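Sept cents démonstrations plus tard

Bon, ça fait un moment que je n'ai rien écrit par ici, et j'ai une bonne raison : depuis novembre, mes soirées passent dans la collecte de données. Je sais, dit comme ça, ça ne fait pas rêver. Et pourtant je n'ai pas été aussi emballée par un projet depuis mon premier bras à servomoteurs en plastique, celui qui tremblait tellement qu'il arrivait à peine à pousser une gomme !

Petit rappel pour ceux qui débarquent. On est quatre à se retrouver dans l'atelier de Vakcombe, deux bras, une table blanche calée dans un angle, et un projet qu'on a baptisé Clanetti (le nom vient d'une faute de frappe de Subbarao, on l'a gardé). Le but est d'apprendre à deux bras à se partager de petites tâches de table : ranger, passer, verser, empiler. Pas de trajectoires écrites à la main. On téléopère les deux bras avec une paire de manettes, on enregistre les images des poignets et les positions des articulations, et le modèle apprend à partir de ce qu'on lui montre.

Quand j'ai commencé, je pensais que la partie passionnante serait l'entraînement. J'imaginais les courbes qui descendent, le café, l'attente. En réalité j'ai passé très peu de temps là-dessus. L'entraînement, on le lance le soir et on regarde le lendemain. Tout le reste, c'est choisir quoi montrer et comment le montrer, et c'est là que je m'amuse comme une folle.

Les premières séances

Au début on a fait n'importe quoi, évidemment. Sreekumar Ramasamy pilotait, je notais, et on enchaînait les essais aussi vite que possible en se disant que la quantité arrangerait tout. On est arrivés à 700 démonstrations avec la sensation d'avoir accompli quelque chose d'énorme. On a entraîné. Le bras gauche se dirigeait avec une assurance magnifique vers un endroit de la table où il n'y avait pas de gobelet.

C'était l'endroit où on posait toujours le gobelet. On l'avait décalé de quelques centimètres pour le test, sans y penser, et le modèle s'en fichait complètement. Il avait appris un emplacement ! Sreekumar a ri pendant cinq bonnes minutes, et moi j'ai rouvert le carnet pour comprendre ce qu'on avait enregistré au juste.

Le verdict était assez cruel. Presque tous nos essais démarraient avec les objets à la même place, les bras dans la même posture, la même lampe allumée. On avait des centaines de copies d'une seule et même situation, avec de petites hésitations de pilote en guise de variété. Annapurna Annamalai, qui a rejoint le groupe à ce moment-là, a regardé dix enregistrements à la suite et nous a demandé, très gentiment, à partir de quel moment on comptait changer quelque chose.

Ce qu'on a changé

D'abord la mise en place. Maintenant, avant chaque essai, on tire une position de départ au hasard dans un petit script, qui affiche un schéma de la table à l'écran, et on dispose les objets en suivant le schéma. À l'œil, pas au millimètre. Le léger écart entre le schéma et ce que nos mains font vraiment nous convient très bien, il ajoute encore un peu de désordre.

Ensuite la position des bras. Il y a une erreur que je referais sans doute si on ne me surveillait pas : revenir à la position de repos entre deux essais. C'est confortable, ça fait propre, et le modèle ne voit jamais à quoi ressemble une tâche prise en cours de route. On démarre désormais une partie des enregistrements avec un bras déjà avancé, ou trop haut, ou mal orienté, et on corrige depuis là. Les corrections sont une mine d'or ! Un modèle qui n'a vu que des gestes parfaits ne sait plus quoi faire dès qu'il s'écarte d'un centimètre.

Et puis le rythme du pilote. Sreekumar est rapide et un peu brusque, moi je suis lente et je m'arrête tout le temps pour réfléchir. Mes pauses posaient un vrai problème. Le modèle apprenait à s'immobiliser au-dessus de l'objet, parfois pour toujours, parce que dans mes essais c'était une chose parfaitement normale à faire. J'ai dû apprendre à décider avant d'appuyer sur le bouton d'enregistrement. Je répète le geste dans ma tête, je respire, et j'y vais d'une traite. On coupe aussi les temps morts au début et à la fin, avec un petit outil que Subbarao Sastry a bricolé et qui s'appelle Acharya. Il repère les passages où rien ne bouge et propose une coupe, qu'on accepte ou non. Je refuse assez souvent : une attente pendant que l'autre bras travaille, ça fait partie de la tâche, il ne faut surtout pas l'enlever.

Le carnet

J'y tiens beaucoup, à ce carnet. Pour chaque lot de 15 essais, j'écris qui pilote, quels objets sont de sortie, quelle consigne on s'est donnée et ce qui a cloché. Un exemple, recopié tel quel :

Lot du soir, pilote moi. Consigne : bras droit actif, bras gauche en attente, pinces ouvertes. Prise un peu haute sur deux essais, gardés. Un essai jeté, j'ai lâché la manette. Reflets pénibles sur le métal. Demander à A. si on baisse la lampe.

On n'a pas baissé la lampe. Annapurna a préféré la faire varier d'un lot à l'autre, et je trouve que c'est une bien meilleure idée que la mienne. Les surfaces brillantes changent énormément d'aspect selon l'éclairage, alors autant que le modèle en voie de toutes les sortes.

Je note aussi les essais ratés, et on ne les efface plus. Avant, un objet qui tombe, hop, poubelle. Désormais chaque enregistrement reçoit une étiquette : réussi, réussi après correction, raté. Les ratés ne servent pas à l'imitation, mais on s'en sert pour entraîner un petit classifieur de réussite, et il commence à faire le tri presque aussi bien que moi à onze heures du soir (la barre n'est pas très haute, je vous l'accorde).

Aujourd'hui on en est à 1 427 enregistrements, dont 1 015 étiquetés comme réussis du premier coup. Le reste se partage entre les deux autres étiquettes. J'étais un peu vexée par la proportion, au départ. Maintenant je regarde surtout la pile « réussi après correction », et j'aimerais bien qu'elle grossisse.

Deux bras, deux points de vue

Travailler à deux bras, c'est un autre sport. Chaque poignet a sa petite caméra, donc chaque bras voit la table à sa manière, et ce qui est évident pour l'un peut être complètement caché pour l'autre. Quand je pilote, j'ai tendance à regarder la vraie table, avec mes vrais yeux. Grosse bêtise ! Je réagis à des choses que les caméras ne montrent pas, et le modèle se retrouve à devoir imiter des décisions dont il n'a jamais vu la cause. Annapurna nous oblige donc à piloter en regardant uniquement les retours vidéo. Les premiers essais étaient une catastrophe, je ratais tout d'une largeur de doigt. Après quelques soirées, on s'y fait, et on comprend beaucoup mieux ce que le modèle a sous la main pour se débrouiller.

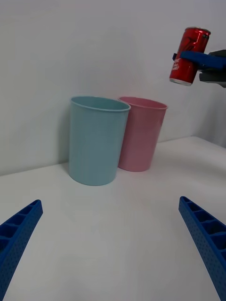
Pourquoi enregistrer aussi le bras qui ne fait rien ?
Parce que rester en place s'apprend comme le reste : si les données ne montrent jamais un bras qui patiente pendant que l'autre agit, le modèle n'a aucune raison de le laisser tranquille.

J'adore cette vue depuis le poignet. Les deux mâchoires bleues toutes proches, grandes ouvertes, les deux gobelets plus loin contre le mur, le bleu légèrement devant le rose, et la canette rouge tenue de biais par l'autre pince. Pour moi c'est un bon exemple de ce qu'on cherche en ce moment : les gobelets se chevauchent à l'image, la canette est inclinée, et une mâchoire en cache tout le milieu. Quand les objets sont bien séparés, la tâche devient presque trop sage. Avec des recouvrements comme celui-là, le modèle est obligé de se servir d'autre chose que d'une belle tache de couleur isolée.

La couleur, justement, c'est notre prochain chantier. Nos pinces sont bleues, un des gobelets est bleu pâle, et je me demande depuis un moment si ça gêne ou pas. Sreekumar est persuadé que non. Moi je voudrais le mesurer, avec un lot entier où l'on échange les gobelets de place et un autre où on les remplace. Subbarao propose en plus de modifier les teintes par logiciel au moment de l'entraînement. On va sans doute faire les deux, et se disputer ensuite sur l'interprétation !

Autre envie : écrire de meilleures consignes. Chaque essai est accompagné d'une petite phrase, et pendant longtemps on a recopié la même, mot pour mot. Naomi Swai, qui nous suit à distance et relit nos étiquettes, nous envoie maintenant des reformulations par paquets. « Mets la canette près du gobelet rose », « pose la canette à côté du rose », « la canette, là-bas, vers le gobelet rose ». Certaines sont franchement tordues et ce sont mes préférées.

Si vous montez quelque chose du même genre chez vous, mon seul conseil serait d'entraîner très tôt, avec très peu d'essais. Le résultat sera mauvais, mais d'une façon instructive, et vous saurez quoi filmer la semaine suivante. Nous, on aurait gagné plusieurs soirées à nous arrêter bien avant les 700.

Je prépare un autre billet sur Sernness, le script qui tire les positions de départ, dès que j'aurai remis le code au propre (il y a une variable qui s'appelle « truc2 », je ne peux pas publier ça). En attendant, si vous avez une méthode pour étiqueter les corrections sans revoir chaque vidéo en entier, les commentaires sont ouverts et je prends tout !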